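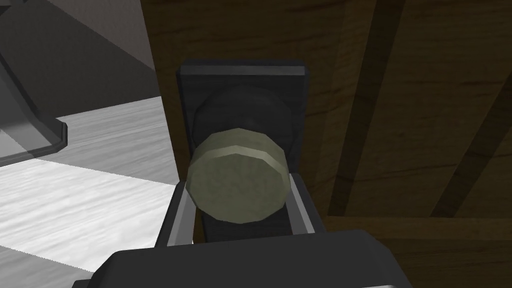 Door knob policy spins forever, knob never turns (sim)
Board: Manipulation and grasping

kettlefern
Hi all! I've been having a fantastic time with the door-opening task and now I've hit the weirdest failure. The approach is lovely. The arm comes in from below, fingers go either side of the knob, palm stays clear of the door. Then it closes, the wrist rotates, and the knob just sits there while the pads slide around it. No error, no contact warning. The policy keeps rotating until the wrist hits its joint limit and then the whole arm kicks sideways into the door.
Simulator is Flerkcombe, stock two-finger gripper. Each episode runs 800 steps and I've done 57 evaluation episodes since the retrain. It opened the door in 7 of them. Before the retrain it was opening nearly every time!
What would you look at first?

pallet_jockey
Friction. It's always friction. Print the coefficient on the finger pads and on the knob and see which one your sim is using for the pair. Some engines take the max, some multiply. If you changed anything in the knob file during the retrain, that's your answer.

Orrin88
Your fingers look low to me. They're at the height of the lower half of the knob, so when they close they'll bite under the widest part and squeeze it upward. I'd raise the grasp target before touching friction at all.

kettlefern
Ooh, good eye. The grasp target is meant to be knob center, so if it's low then something shifted. And pallet_jockey, I did swap the knob! The old one was a lever-ish thing from the Promen pack, this one is the short round one with the greenish texture. I assumed friction would carry over from the material. Checking tonight.

mcheng
Meifang Cheng here, I do the door work at Sosico. Please also look at the collision mesh of that knob. The rim you can see is already faceted, with flat segments where a circle should be. If the collision shape was made from the same mesh, or from a simplified one, your pads may be resting on a corner between two flats. The contact then jumps from one facet to the next as you rotate, and it feels exactly like slipping. I lost most of a January to this.

pallet_jockey
Respectfully, I don't buy that one. Facets should help you turn it. You turn a hex nut with a wrench precisely because it has flats.

mcheng
A wrench fits the nut. Two parallel pads on a many-sided shape get whatever orientation the knob happens to be in. Swap in a plain cylinder for collision and keep the pretty mesh for rendering. It takes five minutes and then we don't have to argue :)

lowtorque
Can I be the boring safety person for a second? The bit that worries me is the kick at the end. Slipping in sim is harmless. If this policy is headed for a real arm, "wrist hits limit, arm lunges into door" is how people get hurt. Add a stop that triggers when the wrist has turned a set amount and the knob angle hasn't changed.

Orrin88
+1, though I'd put it in the controller and leave the policy alone. If you end the episode early in training, it can learn to avoid the knob completely.

lowtorque
Agreed, controller. I don't care where it lives as long as it's there before hardware.

kettlefern
OK, results, and this was so much fun to chase!
Friction first: pads were fine, but the new knob had no friction value set, so it was falling back to the engine default, way lower than the old handle. Point to pallet_jockey.
Then the height: the new knob's origin is at the neck where it meets the backplate, and my target offset was still the one for the lever. Point to Orrin88!
I fixed those two and got a big improvement, but every so often it would still skip partway through the turn. Put in the cylinder collision shape and the skipping went away. So point to Meifang as well.
Retrained for 1150 iterations and it's opening the door reliably again. I wrote the stop with Abdelaziz (the controller wrapper, it has a hook for this) and it trips cleanly when I set the knob friction to zero on purpose.

pallet_jockey
Fine, I'll give you the facets. Still say friction was most of it.

mcheng
I can live with that. kettlefern, would you post the stop code? I want to see how you handle a locked door, where the grip is good and the knob angle still doesn't change.

kettlefern
Oh wow, I hadn't thought about locked doors. Right now it would just trip the same stop, so it's safe but it can't tell the two apart. Maybe compare the finger motion against the wrist? Cleaning up the code now, will post it in the snippets board once it's readable!

lowtorque
Log the wrist torque while you're in there. A slipping grip and a locked knob should give you very different curves.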